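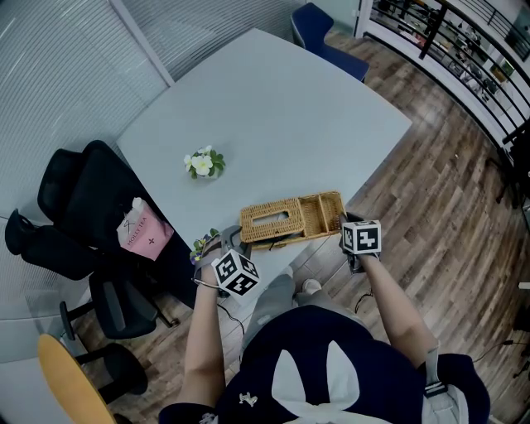
Aurel Furtună rapporte que le rotin de ses boîtes et corbeilles casse toujours aux angles, là où le brin est plié le plus court, et demande si un soin appliqué au pinceau atteint l'intérieur du tressage.

Réponse du service technique : oui, à condition de travailler dans le sens du brin et de traiter aussi l'envers. Sur un tressage serré, le produit pénètre surtout par les croisements. Un brin déjà rompu ne se ressoude pas, il doit être remplacé avant le traitement.

Flimmont, soin assouplissant pour rotin et osier
Flacon de 300 ml, bouchon à vis, pinceau non fourni

Présentation
Flimmont est une émulsion incolore destinée aux petits objets en fibres végétales tressées : boîtes à mouchoirs, corbeilles, plateaux, casiers à compartiments. Elle limite le dessèchement des brins et ne forme pas de film en surface. Le produit convient aux fibres brutes, cirées ou teintées dans la masse. Il est sans effet sur les fibres vernies ou peintes.

Caractéristiques
Aspect : liquide laiteux, transparent après séchage
Extrait sec : 17 %
Odeur : faible
Solvant : eau
Conservation : à l'abri du gel, flacon fermé

Mode d'emploi
Dépoussiérer l'objet à la brosse souple, puis à l'aspirateur à faible puissance dans les angles. Retirer les doublures en tissu. Agiter le flacon. Appliquer une couche mince au pinceau plat, en commençant par le fond et les cloisons. Essuyer l'excédent avec un chiffon non pelucheux après dix minutes. Laisser sécher à plat, loin d'un radiateur. Une seconde couche peut être appliquée le lendemain sur les fibres très sèches.

Pour un entretien courant, diluer une part de produit dans 100 ml d'eau déminéralisée, la part étant donnée par le trait inférieur du bouchon. La dilution ne se conserve pas. 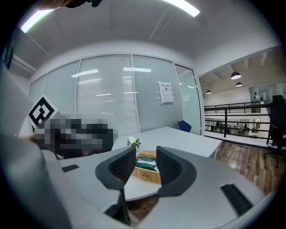 Photo : Cornel Pop

Précautions
Faire un essai sur une zone cachée, en particulier sur les teintes foncées. Ne pas employer sur le papier torsadé, dont la tenue diminue au contact de l'eau. Protéger le plan de travail. Attendre le séchage complet avant de remettre en place une recharge de mouchoirs ou une doublure.

Produits associés
Zitavow : brosse étroite pour tressages, poils souples
Dinu : brins de rotin de réparation, en couronne
Kindport : chiffons non pelucheux, par lot de 100

Les commandes passées avant midi sont préparées le jour même, sauf en août.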